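The winter clothing and furniture swap in Indbridge will run a week longer than planned, after the busiest opening the town has seen since the swap moved into the old Pacheco feed store. Doors open again Thursday at 9 a.m., and there is still plenty to be had for anyone who didn't make it out in the snow last weekend.

Organizers logged 2,528 pieces of clothing over the first two days, along with 219 household items, from lamps and bread pans to a rather handsome set of dining chairs that found a new home before lunch. Warm things went fastest, as they do every December – coats, children's boots, anything with a lining – but sweatshirts and knits are still coming in by the bagful, and the sorting tables are kept stocked through the afternoon. 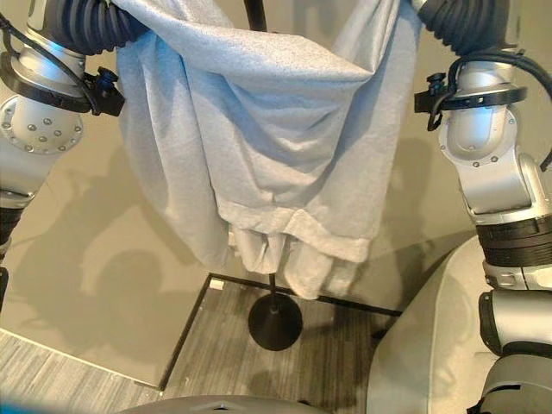
Knits and sweatshirts are welcome in any adult or child size.

The rules are the same friendly ones as last year. Bring what you can, take what you need, and please wash it first. Families who have nothing to bring are every bit as welcome, and there's no form to fill out at the door. Coffee and cider are on the side counter, and the Satard bakery has been sending over its day-old rolls, so do come a little hungry.

Folks from out past Trinance have asked about getting bulky pieces home, and the swap has set up a delivery list this year for anyone living within the school district. A truck goes out 2 evenings a week. Sofas and beds need to be claimed in person, but after that you can leave your address at the desk and head home to clear a spot for them.

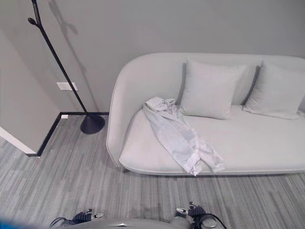
**Can I drop off furniture without calling ahead?**

Small pieces can come in any time the doors are open. For anything that takes two people to lift, please stop by the desk first so that a space can be cleared on the floor.

In all, 533 households have come through so far, some of them more than once, and a few just to say hello and warm up. Whatever is left at the end of the extra week will go to the spring rummage sale.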